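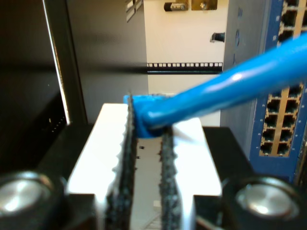 Blue Ethernet cable, between the gripping pads.

Skesberg Deodorant FAQ
Last updated 2018-02-25

Quick answers to the stuff we get emailed most. Not on here? Write to Amna Gilani at the shop address, she reads everything, give her a couple days.

What's in it?
Coconut oil, shea butter, arrowroot powder, baking soda, beeswax, vitamin E. Scented ones have essential oil too. Full list is on the label and on each product page.

Is it an antiperspirant?
No. No aluminum in it so you will still sweat. It's for smell. The arrowroot soaks up a little of the wet but please don't expect a dry shirt in August.

Baking soda gives me a rash. Now what?
Stop using it, first thing. Wash it off, leave the skin alone until it calms down, see a doctor if it doesn't. Then if you want to try again get the Dredwood, no baking soda in that one, we use magnesium hydroxide. Some people still react to the beeswax or the oils so patch test either way. Inside of the elbow, small dab, leave it overnight.

Which scents do you have right now?
Dredwood (cedar, bit of clove), Doãn (lemongrass and ginger), Demier (lavender, the soft one), and Plain, which smells faintly of coconut and that's it. Rosemary is gone and not coming back, sorry, our supplier quit growing it.

How do you say Doãn?
However you like. Everyone at the market says it different.

How much do I use?
Less than you think. From the jar, a pea-sized bit per side, warm it in your fingers and then rub in. From the stick, two swipes. If you see white on your skin you used too much.

Will it stain my clothes?
Can do. It's oil. Let it sink in a minute or so before you get dressed. For marks already there, dish soap straight on the spot before washing, and don't put it in the dryer untill the mark is gone.

I switched last week and I smell worse than ever
We hear this a lot. We don't sell any "armpit detox" and we don't think you need one. Try reapplying at lunch, and wash properly with soap at night, old product builds up. Shirts hold smell too, esp. the stretchy gym kind. Still bad after a month? Could just be the wrong product for you. See refunds.

It melted in the mail!
Coconut oil, yes. Put it in the fridge standing up, leave it till it's solid. Works the same after. May feel grainy, that's the shea, also fine. In August we only ship jars, no sticks.

How long does it last?
A jar lasts most people up to 13 weeks. Unopened, keep it somewhere cool and go by the date on the bottom. If it smells like old crayons throw it out.

Is it vegan?
Not with the beeswax. Plain comes in a candelilla wax version, pick it from the drop down. It's firmer, dig with your nail or the little spatula.

Ok for kids? Pregnant?
Plain is what we'd point you to for both but we aren't doctors. Ask yours, especially about essential oils.

Can I use it right after shaving?
Wouldn't. Baking soda on fresh shaved skin stings like mad. Shave at night, put it on in the morning.

Do you test on animals?
No. We test on ourselves and on whoever signed up for the tester list. The list had 596 names at last look, it's closed for now, will open again when there's a new scent to try.

Do you take back empty jars?
Yes, glass ones only. Rinse, peel the label if you can, drop them at the shop or bring them to the market table. Bring 5 and you get a Plain mini. We got 1,303 jars back last year which was great, and a lot of washing up. Please no jars from other brands, the lids don't fit.

Shipping?
US only at the moment. Orders go out twice a week. Tracking comes by email, check your spam before writing us.

Refunds?
Thirty days from delivery, opened is fine, we know you have to try it. Email with your order number and say what went wrong, it helps us. No need to send a used stick back. Really, please dont.

Wholesale?
Yes, small shops only. Email Amna with your shop name and town and she'll send the price sheet. Minimum is one case per scent, mixed cases not possible right now.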